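Posted to the Talavera workshop list, Aug 13, 2023, by the stores keeper

Re: trays for the sorting bench

> We are down to 14 of the old deep bins and two of those are split at the
> corners. Before I order from Alari again, does anyone object to going
> shallow? I find small parts get lost at the bottom of the deep ones.
> Also, is a plain rim good enough or do we want the rolled sort?

No objection to shallow. My preference is for the rolled rim. The plain ones we had from Skonix bowed in the middle when lifted by the short sides, and the edge was unpleasant on the fingers after a full afternoon of sorting.

Ribs on the outside walls are worth having too. They stiffen the side without taking up space inside, and a flat floor is easier to wipe out. Flared walls do cost some shelf width, so measure at the rim when you work out the spacing. The bench shelf is 78 cm between uprights.
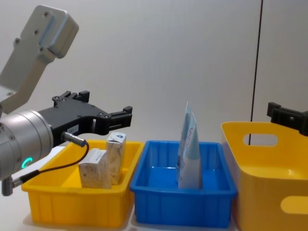 Shallow yellow tray, thick rolled rim, ribs on the outer side.

On colour, I would stay with yellow for anything in progress and keep grey for finished stock. Dark fixings show up well against yellow. Zinc washers are less clear, but still better than in the grey bins.

Please order 5 to begin with and leave the remainder until September, when the stores budget is renewed. Labels should go on the short end, below the rim. The split bins can go in the plastics skip once they are emptied.

3 comments | 0 shares
Last updated: same day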